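Behind the windscreen: how assisted driving changed a test fleet's working day

Anitha Raju has run the urban road programme at Famotach for two years. Before that she drove for it. The firm develops lane and traffic functions for vans, and its drivers spend their shifts on city routes with the software switched on and their hands close to the wheel. We spoke on Mon 22 June, between the morning and afternoon runs.
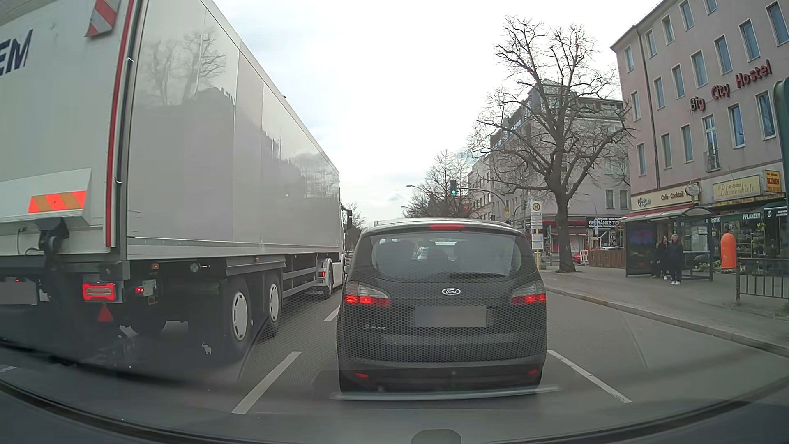
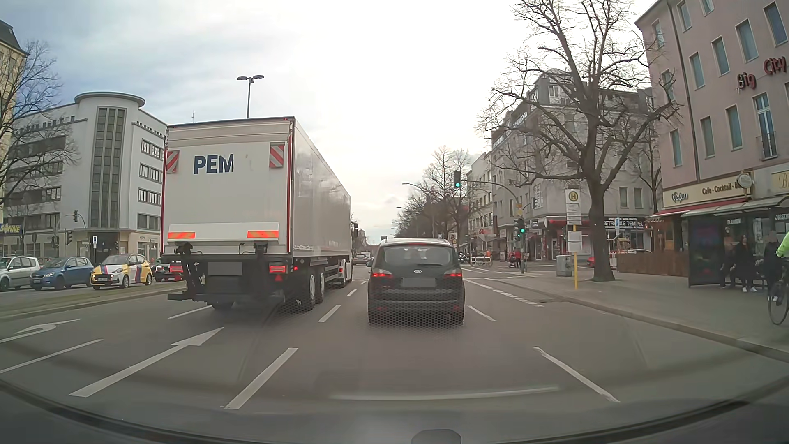

City traffic, dashboard view.

Raju does not use the word "driverless" and discourages it in the office. "The system holds the lane, keeps the gap and brakes for the vehicle in front," she said. "The driver is responsible for all of it. In law and in the contract, that has not changed."

What has changed is the kind of tiredness people report. Under the old arrangement a driver finished a shift with sore legs from stop-start traffic. Now the complaint is of the eyes and the neck. Watching a machine do a task correctly for long periods is harder than doing the task, she said, and the rota was rebuilt in April to allow for it. No stint in assisted mode now runs past 40 minutes. The limit was set after talks with the drivers, who had asked for less.

Nimal Debnath, one of the longest-serving drivers, described junctions as the part of the route where the work is densest. "You have a lorry in one lane, a car in front, people at a bus stop. I am checking what I see and I am checking what the display says the van has seen. Those are separate jobs." When the two differ he presses a button on the wheel and speaks a short note. The note is stored with the sensor log and reviewed later.

The review desk did not exist before the software did. It is led by Uldis Rebane, a former dispatcher, and works in a tool called Flernix. His team cleared 1,013 driver notes in April. Most concerned late braking behind large vehicles, or a lane line lost where turn arrows and broken lines meet. Rebane said the desk had given some drivers a route off the road when their health required it, though the pay grade is lower and the dispute over that is still open.

Dispatch itself has shrunk. Routes are now assigned by a planner supplied by Skomex, and the dispatch room has gone from a full shift to a single post. Raju confirmed that the staff affected were offered retraining. She would not say how many had taken it up.

Debnath's main objection is to the cabin monitor, which tracks where the driver is looking and sounds a tone if the gaze leaves the road. He accepts the tone. He objects to the weekly score made from it. "It marks me down for checking the mirror twice. I was taught to check the mirror twice."

Raju said the score is under revision and is not used in appraisals. The new version will count mirror checks as attention to the road. It goes to the drivers for comment before it is installed, and their replies will be attached to the release notes.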